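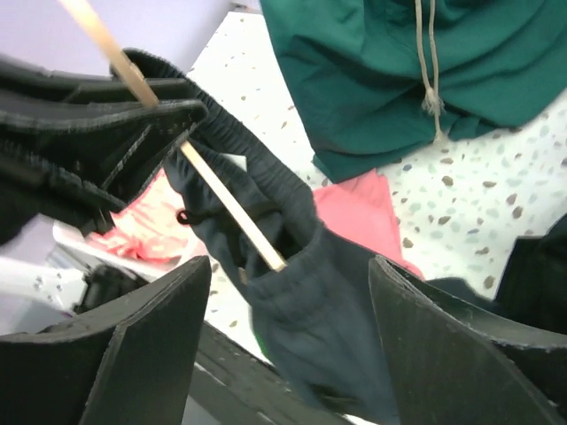
Households in Luvdale that take part in local elections, host candidates, or simply follow the work of the town council tend to collect a good deal of paper and equipment. The following advice is issued by the Luvdale Civic Household Service, and it replaces the sheet distributed in July. It favors no party and no candidate.

## The kitchen table and the mail ballot

Clear and dry the table before opening a ballot packet. Ink that meets a damp spot will spread through the paper, and a smeared oval may have to be reviewed by hand. Keep cups, fruit, and cooking oil on another surface until the envelope is sealed.

- Read the instruction sheet in full before marking anything.
- Use the color of pen named in the instructions. Felt tips bleed through thin stock.
- Do not use household tape or glue on the return envelope. If the flap will not hold, call the election office and ask what is accepted.
- Where several voters share a home, finish one packet completely before opening the next. Signatures on the wrong envelope are the most common mistake reported to this office.

If a ballot is damaged by water, leave it as it is. Do not iron it or place it in a warm oven. Request a replacement and follow the directions given for the spoiled one.

## Sorting campaign mail

In the last general election, Colleen Penner of Catevbridge Road kept every piece of political mail delivered to her address and those of her neighbors, and handed us 1285 items in grocery sacks. Most homes will see far less, but a system is still useful. A shallow tray by the door is enough. Sort once a week into official notices, candidate mail, and everything else. Official notices should be opened the same day.

Glossy cards do not light well and should not be used in a stove or fireplace, as the coatings give off unpleasant smoke. Plain letters may go in the compost after the plastic windows have been removed. Cards printed on one side make serviceable labels for jars and paint cans.

## Yard signs

Wire stakes rust at the bend. Wipe them with a rag and a little machine oil before they are put away, and store them flat. Corrugated plastic signs may be washed with dish soap and a soft sponge. Scouring pads will lift the print.

Wooden sign frames made in a home workshop should have pilot holes at every corner, and the feet should be sealed on the cut ends, where water enters first. Raimo Mäkelä, who taught the frame-building class at the Drokatov Street shop, recommends exterior screws over nails so that the panel can be changed without splitting the wood. Check the town rules on height and setback before digging. Call to have buried lines marked, even for a shallow post.

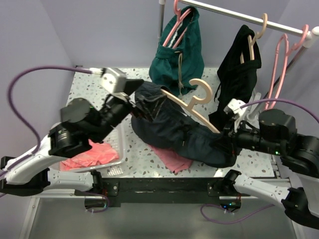 Signs must come down within 20 days after the vote. Unwanted panels are useful under seed trays, behind a workbench, or as drawer liners. Please do not place them in curbside recycling, which does not accept corrugated plastic.

## Having neighbors in to talk politics

Discussion evenings have a long history in the town, and the Service encourages them. A question such as how much power the federal government should hold will bring out strong feeling, and the arrangement of the room has some effect on how that feeling is expressed.

1. Seat guests in a circle or around a single table. Two facing rows lead to two sides.
2. Serve food that can be eaten with one hand. Soup is unsuitable.
3. Set a kitchen timer for each speaker and apply it equally, to the host as well.
4. Put the question in writing where everyone can see it.
5. Begin at 7:00 p.m. and announce the closing time at the start.

Coffee for a large group should be made in two batches, with the second started when the first is served. Borrowed urns must be descaled before return. Equal parts white vinegar and water, heated and left for half an hour, will be sufficient, followed by two full rinses with plain water.

## Keeping records

Copies of petitions, letters to representatives, and replies should be kept in a dry closet. Basements and attics are poor choices. Remove rubber bands and metal clips, which mark the paper. Newspaper clippings yellow quickly and are better photocopied.

Inmaculada Vallejo accepts older civic papers for the town collection, which now holds nearly 2000 items. Label each folder with the subject and the year, in pencil, before bringing it in.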